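November 8, 2023

Up at six for the train to Quinlan. Cold, and the heating in the carriage was off until well past the second stop. Ate my sandwich at half past nine, so had nothing left for lunch.

The open day was in the old bottling hall behind the station. Sibel Soylu met me at the door with a badge that had my name spelt wrong, and I wore it all day anyway. Coffee in paper cups, a table of leaflets from Maltorex, and a coat rail that fell over twice. I knew a few faces from the May meeting. Bijan Kazemi was there with his new knee and wanted to talk about it.

First talk was Hooman Heydari on why they do so much of their training in simulation now. He said they ran 3000 grasp attempts overnight on one machine, and it would have taken weeks on the real arm, with somebody sitting beside it to put things back on the table. He was clear that plenty of what works in the simulator fails on the bench. Lighting is one trouble, friction is the other. He spent a long time on friction. I wrote down "rubber pads, worn" and underlined it, and now can't remember which point that belonged to.

After that we were split into groups and I went with Paloma Hutchins to the simulation desk. She runs the rendering side and talks fast. The view she works from most is the one at the wrist, looking out past the two fingers, and she kept it up on the big monitor while she took questions. A man from a packaging firm asked why it was so dark. She said they leave most of the background out when they are only checking how the fingers sit, and put it back later. He asked again in a different way and got the same answer. 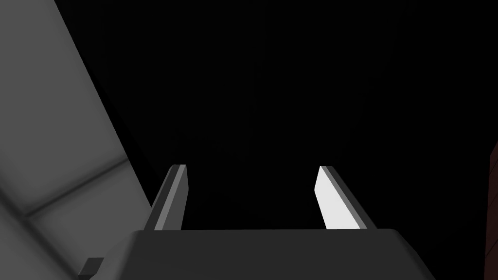

I asked how they decide how far apart to start the fingers. She said it used to be fixed, and now it changes from run to run, so that the controller doesn't get used to one opening. Same with the furniture — it gets shifted a bit each time. She let two of us try the hand controls. I was poor at it. Everything I wanted to move left went right for the first few minutes, and when I did get near the block I pushed it off the edge. The woman after me, from Nukach I think, picked it up on her second go and looked pleased.

Lunch was late. Soup and a roll. Sat with Gholamreza Nikzad, who has bought one of the Tinetti arms for his workshop and is sorry about the size of it. He had to take a door off to get it in. He wants to use it for loading the small lathe, but so far it has only moved empty trays. I said I would come over and see it before Christmas.

In the afternoon they showed the real arm sorting parts into bins. It dropped one early on and Hooman stopped it, moved the lamp, and started again. It ran properly after that. I thought that was a better demonstration than if it had gone well from the start, and said so to Sibel, who didn't seem sure whether I meant it kindly.

Questions went on until gone 4. Somebody wanted prices and didn't get any. I picked up the leaflet on the course in the spring, which is £220 for the two days, and I might ask work to pay. Need to find out who signs these things off now.

Missed the fast train by a minute and stood on the platform with Bijan, who told me the rest about the knee. Home just after seven. Beans on toast. Must write to Paloma for her slides, and ring the garage about the van.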